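3.2 Sample handling and storage

Water samples were collected from 22 private wells in the Warnitz catchment, beginning in May 2019. Each well was purged until conductivity held steady over three readings, after which two bottles were filled to the brim and capped without headspace. One was acidified in the field for metals; the other was left untreated for nitrate and chloride. Bottles were kept on ice and reached the laboratory the same day.

A total of 796 bottles were logged. Of these, 193 were set aside before analysis, most of them for broken seals or missing field sheets (Khurana and Katiyar kept the log). The wells nearest the Pulten drainage ditch lost more bottles than the rest, and the December round is therefore thin on the eastern side. No attempt was made to fill these gaps by interpolation.

3.3 Nitrate determination

Nitrate was measured by the cadmium reduction method. Samples were filtered, brought to room temperature and read against a fresh calibration curve at the start of every batch. Blanks and spiked duplicates were run with each batch — a batch was repeated in full if either fell outside the control limits. The general form of an automated bench is shown in Figure 4.
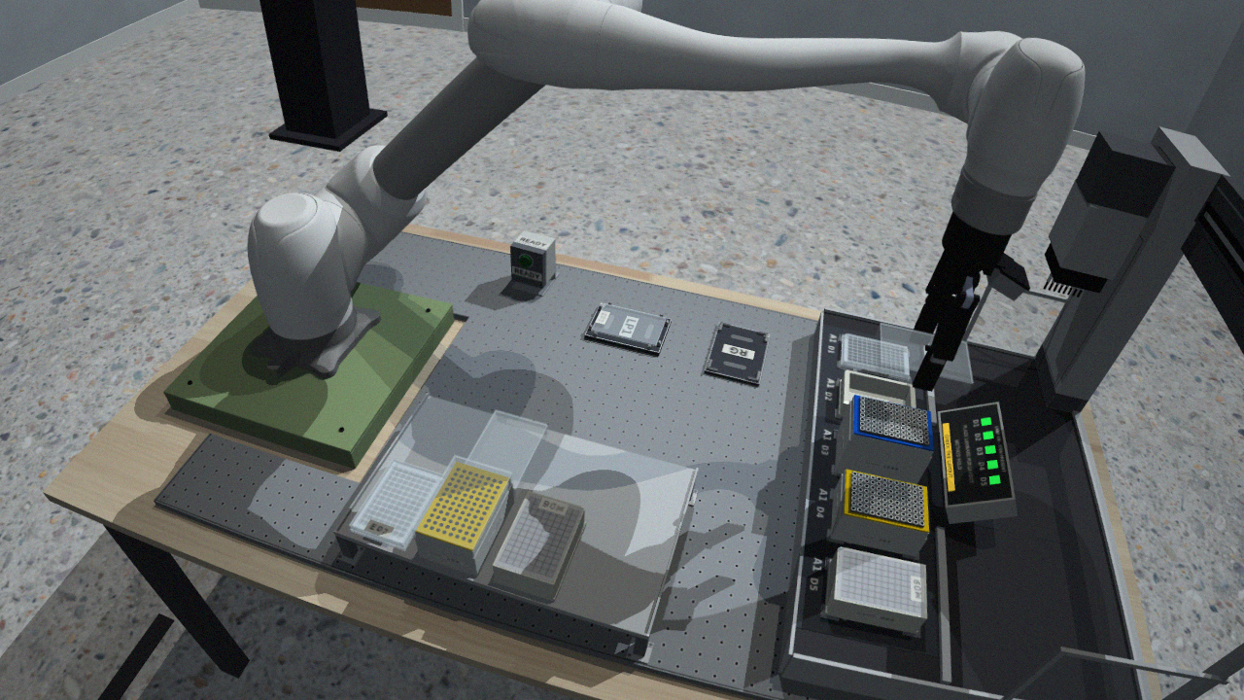

Figure 4. Simulated laboratory workbench with articulated arm and deck tray (rendered view).

Results below the reporting limit were entered as half that limit. This choice has little effect on the medians but does pull down the spread in the deeper wells, a point taken up in Section 5. Chloride was determined on the same untreated bottle, and 187 paired values were kept for the ratio plots.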